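Bedtime in Two Languages: Project Report
By Chepkoech Masanja
Jul 14, 2024
Print | E-mail

For this project I studied how small children go to sleep when the parents speak different languages at home.

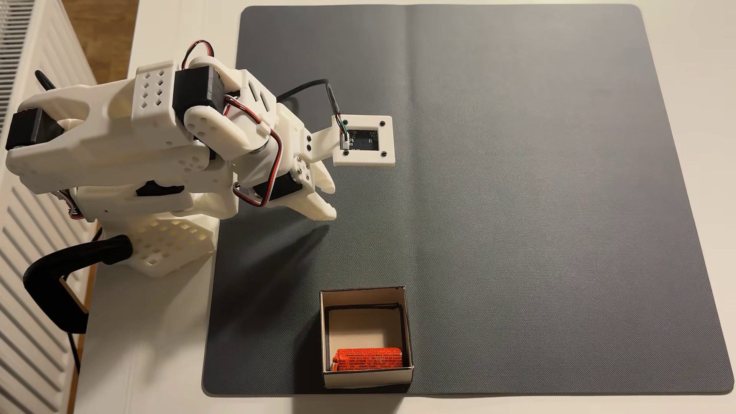
Method

I visited six families in Mwaipopo. Each mother or father kept a notebook for 49 nights and wrote which language was used for the story, the songs and the last "good night."

Results

In four families the story was in English, but the song was always in the language of the grandmother. Graciela Cáceres wrote that her son refuses to sleep if she sings in English – he covers her mouth with his hand.

Two notebooks have missing pages, so my results for weekends are weak. I will visit the same families again in September.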